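Stories > Short fiction > The Granov Proofs

The proofs reached Bolier on a wet morning in March: 228 pages, unbound, with a compliment slip from the Kozan office. The book was a manual on growing old, and the author had died before correcting it. Under the contract the corrections passed to the house reader.

The reader was 71 and worked at a table by the radiator. The procedure was fixed. Each page was read twice, once for sense and once backwards for spelling. Queries went in the left margin in pencil. Five queries to a page was the limit; beyond that the page went back to the setter in Ruvar.

Chapter three dealt with sleep. It advised rising at the same hour all year and keeping no clock in the bedroom. The reader queried a comma.

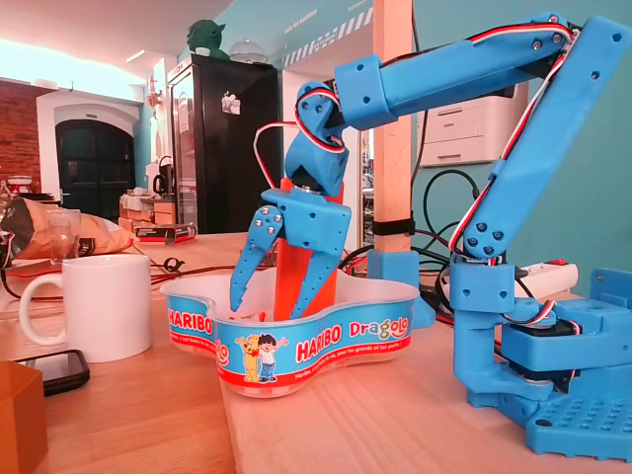 Chapter four dealt with the disposal of possessions. The author had owned 1751 books and had given them away in order of purchase, oldest first, keeping a ledger. On page 28 the total was given as 1715. The reader wrote "which?" in the margin and stopped for lunch.

In the afternoon a letter went to Granov, where the ledger was held. The reply took nine days. The archive confirmed the higher figure and enclosed a copy of the final entry – one dictionary, recipient not stated.

The reader corrected the digits, initialled the page and turned it over. Then the reader went to the shelf behind the table, took down the office dictionary and opened it at the flyleaf. The name had been rubbed out, though the pen had left a groove in the paper.

Chapter five dealt with letters. The reader sharpened the pencil and began at the last word.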